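Tidy by Tea

Half past seven and the shop still dark. Touran Ranjbar let herself in the back, coat on, toast in her mouth, post under one arm. Bills. A leaflet for gutters. Kettle on before lights, always in that order.

The Plutunard stood where it had stopped the night before, arm half out like it was waiting for change.

"Morning," she said. Felt daft. Said it every day.

Her father had opened Ranjbar Repairs in 1950-something, he could never settle on the year, so the sign over the door just said 1950 and customers liked it. Lamps, toasters, prams, umbrellas. Whatever came in. He'd have hated the Plutunard, or he'd have had the covers off it by lunch. Could of gone either way.

It was on trial. Rirnine, the firm, had put it in for the month of October, £200, cancel whenever. Her brother in Zamora had read about them and sent her the page three times. You are on your own in there, he wrote. Let it do the picking up.

The picking up! He'd never stood in the place. It was all picking up. You got a toaster open and needed the small driver and the small driver was under the sheet, or in the sink, or in your pocket, and by the time you had it you'd forgotten what the toaster was doing wrong.

So, the test. She'd promised herself a proper one before the month ran out. Tidy by tea. Everything off the back room floor and into the right place, while she did the counter, no helping.

She lasted until ten past eight.

It was so slow. That was the thing the page hadn't said. It would come to a thing and stop above it, and you stood there with your own hand twitching. It went for a rag and got it first go, nice as you like. Went for a washer and pushed it along the floor. Pushed it again. Pushed it right under the radiator and then stopped, quite calm, as if under the radiator was where washers went.

"No," said Touran. "Leave it. Next."

Bell. Customer. A man from Plunereck with a lamp that buzzed. He could hear the motor going in the back and leaned to look.

"Is that one of them that does your housework?"

"So they say."

"Does it do stairs?"

"It doesn't do washers."

He thought about this. "My wife'd want it to do the oven," he said, and left the lamp, and then came back for his gloves.

After that there was a rush, or what passes for one, a hoover and a radio and a woman who only wanted a fuse but wanted it explained. Touran kept one ear on the back. Whirr. Stop. Whirr. A clunk, a long quiet. She didn't go in. She wanted to go in. She took the fuse woman's money and gave her to much change and didn't notice till the door had shut.

Quarter to one she gave up and went through with her sandwich. Sat on the step stool. It had its own little screen for showing you what the arm could see from down at the fingers, and she turned it round on the shelf so she could watch and eat.

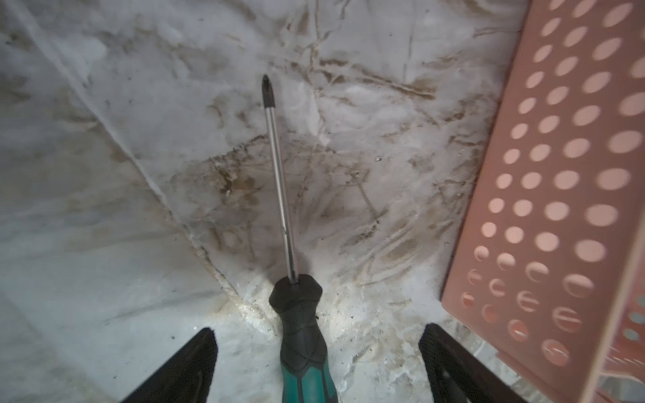
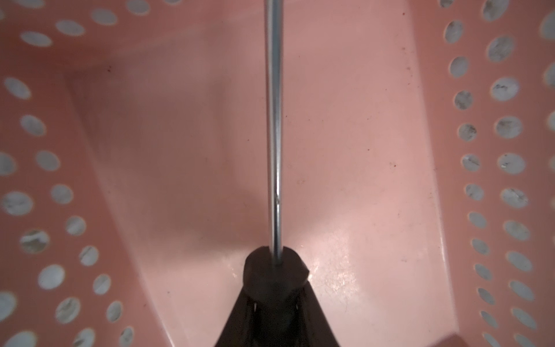

Her father used to say a job was finished when you could lay your hand on the thing in the dark. Touran chewed and thought about that, and about how long he'd stood over her when she was nine, not speaking, while she put every driver back wrong. Same look on her face now, probably. On the screen the bottom of the pink basket was all fine scratches and specks, and there were the holes down both sides, and she thought, I should wash that. Years since she'd seen it that close. Years since she'd seen the bottom of it full stop. And that thin bright shaft running straight down the middle, lined up neater than she ever held anything herself.

She'd stopped eating. Sandwich in mid air.

"Go on then," she said.

The bell went. She shouted that she'd be two minutes.

It wasn't two minutes. It was a good deal more, and whoever it was sighed and shuffled and picked things up off the counter, and Touran stayed where she was on the step stool, with her feet tucked in out of the way, and didn't help.

Her phone buzzed. Zamora.

WELL??? CAN IT DO IT

She typed with one thumb. Ask me at tea, she put. Then she got down on her knees with a ruler and went after the washer.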